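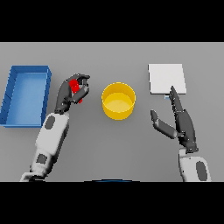

Chapter 4
Keeping Stock: How Much to Order and When

4.1 The problem of the full shelf

Every business that sells or makes things must decide how much to keep on the shelf. If the shelf is too full, money is sleeping there. If it is too empty, the customer goes to another shop. Both mistakes cost money, but they do not look the same in the accounts, and for this reason many owners worry about one of them and forget the other.

Let us take the case of Ginwood, a small company that makes kitchen stools and sells them through its own shop and through a few dealers. When Merja Mustonen became the purchasing manager there, the company ordered screws, felt pads and varnish once a year, in September. The supplier, Rodell, gave a good discount for a large order. The yearly order of varnish alone cost 3,033 euros. By spring a part of the varnish was too old to use, and in the same weeks the felt pads were already finished.

Mustonen first asked a simple question: how many days pass between the moment we send an order and the moment we can use the goods? For felt pads the answer was 15 days. This period is called the lead time. It includes the work of the supplier, the transport, and also the time the boxes wait at the door before somebody opens them. Students often forget this last part.

4.2 Three kinds of cost

The cost of ordering is paid each time an order is made. It covers the paperwork, the delivery fee and the checking of the goods. It is almost the same for a small order and for a large one.

The cost of holding is paid for as long as the goods stay in the store. Rent, insurance and spoiled goods belong here, and so does the interest on the money that was used to buy them.

The cost of running out is the most difficult to measure. A lost sale can be estimated, but a lost customer leaves no paper behind. Eino Saarela, the shop manager at Ginwood, kept a notebook by the cash desk and wrote down each request he could not fill. The notebook was not exact – some customers do not ask, they only leave – but it gave Mustonen a number to start with.

4.3 The reorder point

The reorder point is the level of stock at which a new order must be sent. In its simplest form it is the daily use multiplied by the lead time in days. If Ginwood uses 60 felt pads a day and works every day of the lead time, the reorder point is 60 × 15 = 900 pads.

This calculation supposes that the daily use is always the same and the supplier is never late. In real life we add a reserve, which is called safety stock. If the supplier may be 2 days late, a careful buyer adds 2 × 60 = 120 pads, and the reorder point becomes 1,020. In section 4.4 we will see how to choose the reserve when the demand also changes from week to week.

Key terms: lead time, ordering cost, holding cost, reorder point, safety stock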